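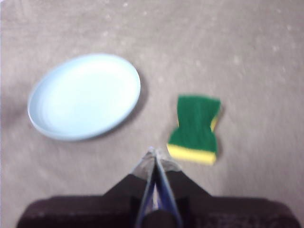 Search tickets Go

Ticket 3437 – Left arm drops plate during two-arm wipe
Category: Manipulation > Grip faults > Rim grasps
Opened by: Vasiliki Kokkinos
Assigned to: Ruairí Hegarty
Opened: July 6, 2025
Status: Open, workaround in place

Problem

The left arm picks the plate up by the rim, lifts it and tilts it for the wipe. When the right arm brings the sponge in, the left gripper reports GRIP_LOST and the plate comes down. The arm doesn't stop. It carries on through the wipe path with nothing in the fingers, and the right arm carries on too. I had to use the stop button on the pendant.

Setup is the Callulura cell, both arms, Zasier controller, wipe routine from the Parkix branch. No changes to the routine before the fault. Plate did not break.

Log, left arm, times in ms from start of tilt:

0 tilt start
700 tilt done, grip OK
2195 GRIP_LOST
2195 no handler, continue

Steps tried

1. Restarted the controller and homed both arms. Fault came back on the next run.

2. Ran the left arm alone with the sponge arm parked. Lift and tilt finished, no fault. Repeated with the same result.

3. Ran both arms again and watched the approach from the side. The left fingers have the plate only at the edge of the rim, and the sponge comes in from above on the other side, so any push on the plate has a long lever against the fingertips. Both arms are moving fast at this point.
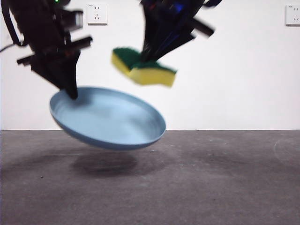
4. Cut the right arm's approach speed in half. GRIP_LOST still came up, only later in the wipe.

5. Raised left grip force to 100 percent. Held for one full wipe, then lost the plate on the second. I don't want to leave it at that setting, the finger motor gets hot.

6. Swapped the plate for the white bowl to see if the problem follows the object. Approach is one finger outside the rim and one over the inside, fingers open, then down and close. The bowl wall is deeper, so I expected more contact.
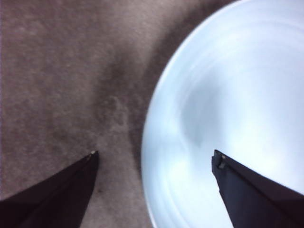

7. Bowl held through the wipe at normal force. Put the plate back and the fault returned.

Reply – Ruairí Hegarty

Looks like two faults to me. The grasp is too shallow for a plate that gets pushed on, and GRIP_LOST has no handler in this branch. The second one is the safety matter and I'm treating it first. Heffernan had the same missing handler in the stacking routine, so I can copy that fix over.

Until it's in:
– no two-arm wipe with the plate
– bowl runs are fine at half speed, one person on the stop button
– put grip force back to normal

For the grasp, please try going in deeper on the rim before closing and send me the left arm log.

Reply – Vasiliki Kokkinos

Force is back to normal. Will run the deeper grasp once the handler is in. Leave this open.

Tags: grip lost, two-arm, plate, missing handler

Contact support | Back to top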